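Clorner Table Arm - Demonstration Unit and Open Day

The Clorner is a single arm for household-type work on a table: picking up, wiping, moving dishes, putting soft things in their place. It is built in our workshop in Numau and sold as a complete set with arm, gripper, control box and the software Stalloscombe, which we write ourselves. The unit on this page is the one we use for demonstrations, and visitors can see it work before they decide about an order.

Our last open day was in September and we will repeat it in the same form. The doors are open on Wednesday from 9 in the morning until 4 in the afternoon. You do not need to register if you come alone or in a pair. Bigger groups please write to us first, the room is an ordinary office and it fills up fast.

The demonstration is done with normal kitchen things. We do not fix them to the table and we do not mark their places. A visitor may move a bowl or a mug between two runs, and many of them do it. The most questions we get are about cloth. A plate has always the same shape, but a cloth has a new shape every time you put it down, and the gripper must find a fold which it can hold.
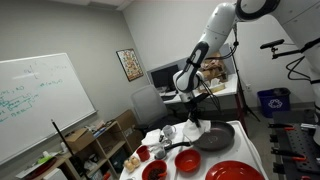
Gripper of the arm with a white cloth at the rim of the frying pan. Bowls, mugs and a plate share the table.

Norbert Brabec leads the demonstration and answers technical questions in English, German and Czech. One session takes 20 minutes, then there is a pause in which you can look at the cables and joints from near. Please stay behind the table while the arm is moving - the speed is reduced on open days, but the rule is the same for everybody.

Technical data

Reach: 800 mm
Table length recommended: 1,175 mm or more
Power use in work, maximum: 200 W
Recorded cloth tasks delivered with the software: 1,000
Mounting: from above or from the side

What is in the set

The arm with gripper, the control box, one set of spare finger pads, the power cable and a printed manual. The table and the dishes are not included. A camera holder can be ordered separately, please tell us which camera you have.

Ordering

Prices are given on request, as they depend on the mounting. Our partner Doležal makes the installation and the first training for your staff, which takes one working day. If you want to bring your own objects to the open day, you are welcome. Glass is allowed, but at your own risk. Knives we do not accept.

Last updated: September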